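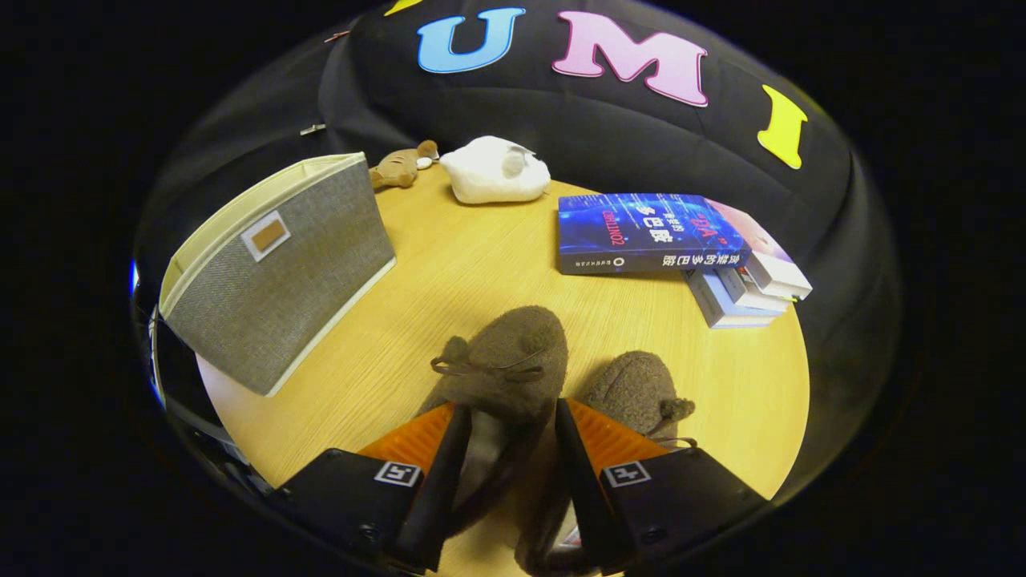

Kapitel 4
Wörter, die aus Teilen bestehen

Lernziele
Nach diesem Kapitel können Sie
– ein zusammengesetztes Wort in seine Bestandteile zerlegen,
– Grundwort und Bestimmungswort unterscheiden,
– erklären, was ein Fugenelement ist und wo es steht,
– Komposition und Ableitung auseinanderhalten.

4.1 Ein Wort, das gestern noch niemand kannte

In einer Schulklasse in Vesville sollte jede Gruppe ein Wort mitbringen, das in keinem Wörterbuch steht und das trotzdem alle auf Anhieb verstehen. Hacer Gökçe schrieb »Regenhosenverleih« an die Tafel. Urho Turunen steuerte »Brückenmüdigkeit« bei, und Sihan Meng kam mit »Gurkenglasdeckelöffner«. Kein einziges dieser Wörter musste erklärt werden! Gut, bei der Brückenmüdigkeit wurde eine Weile gestritten: Ist man müde von den vielen Brücken auf dem Heimweg, oder ist die Brücke selbst müde, also alt und rissig? Genau dieser Streit führt mitten hinein in unser Thema.

Das Deutsche baut neue Wörter mit einer Leichtigkeit, um die es manche Sprache beneiden könnte. Sie brauchen dafür keine Genehmigung und keine Fachausbildung. Sie nehmen zwei Wörter, stellen sie nebeneinander, schieben vielleicht ein kleines »s« oder »n« dazwischen – und schon hat die Welt einen Begriff mehr. Die meisten dieser Bildungen leben nur einen Satz lang. Einige bleiben ein paar Wochen in einer Familie oder einer Firma, und ganz wenige schaffen es in den allgemeinen Wortschatz.

Wie produktiv das Verfahren ist, zeigt eine kleine Sammlung, die Nelu Pascu für dieses Buch angelegt hat. Er hat einen Winter lang die Lokalzeitung von Aklow gelesen und jedes Kompositum notiert, das ihm auffiel. Am Ende standen über 2.000 Einträge auf seiner Liste. Davon waren 565 in keinem der von ihm benutzten Wörterbücher verzeichnet, darunter so schöne Stücke wie »Schneeräumfrieden«, »Kreisverkehrskunst« und »Hallenbadheimweh«. Wir werden in den Übungen immer wieder auf diese Sammlung zurückgreifen.

4.2 Wer bestimmt hier wen?

Vergleichen Sie die beiden Wörter »Hausschuh« und »Schuhhaus«. Die Bausteine sind dieselben, die Bedeutung ist eine völlig andere. Ein Hausschuh ist ein Schuh, ein Schuhhaus ist ein Haus (oder jedenfalls ein Geschäft). Der letzte Bestandteil legt fest, worum es sich überhaupt handelt. Wir nennen ihn das Grundwort. Was davor steht, grenzt die Bedeutung ein und heißt Bestimmungswort.

Das Grundwort entscheidet auch über die Grammatik. Es heißt der Hausschuh, weil es der Schuh heißt, und das Schuhhaus, weil es das Haus heißt. Auch der Plural richtet sich nach dem letzten Glied: die Hausschuhe, die Schuhhäuser. Wer das einmal verstanden hat, kann selbst bei einem Ungetüm mit sechs Gliedern den richtigen Artikel setzen. Man muss nur bis zum Ende durchhalten.

Welche Beziehung zwischen den Teilen besteht, sagt das Wort selbst dagegen nicht. Eine Holzkiste besteht aus Holz, eine Werkzeugkiste enthält Werkzeug. Ein Apfelkuchen wird mit Äpfeln gebacken, ein Hundekuchen zum Glück nicht mit Hunden. Wir ergänzen die passende Beziehung aus unserem Wissen über die Welt, und zwar so schnell, dass wir es kaum bemerken.

4.3 Der Kitt in der Fuge

In »Regenhosenverleih« steckt ein »n«, in »Arbeitszimmer« ein »s«, in »Kindergarten« ein »er«. Solche Laute zwischen den Gliedern heißen Fugenelemente. Manche sehen aus wie eine Pluralendung, manche wie ein Genitiv, und bei anderen passt beides nicht: »die Arbeit« bildet keine Form »Arbeits«, und trotzdem sagt niemand »Arbeitzimmer«. Schwankungen gibt es reichlich. Doğukan Kahraman, der in Stalport Deutsch unterrichtet, lässt seine Kurse gern über »Schadenersatz« und »Schadensersatz« abstimmen. Beide Formen sind gebräuchlich, und beide Lager verteidigen ihre mit Leidenschaft.

Zum Einstieg

1. Zerlegen Sie die folgenden Wörter und unterstreichen Sie das Grundwort: Fensterbank, Bankfenster, Winterfahrplan, Straßenbahnhaltestelle, Kreisverkehrskunst.

2. Finden Sie zwei mögliche Lesarten für »Fischfrau«, »Papierkorb« und »Brückenmüdigkeit«. Welche ist Ihnen zuerst eingefallen?

3. Bilden Sie ein eigenes Kompositum aus mindestens drei Gliedern und tauschen Sie es mit Ihrer Nachbarin oder Ihrem Nachbarn. Notieren Sie, was Sie unter dem fremden Wort verstehen, bevor Sie darüber sprechen.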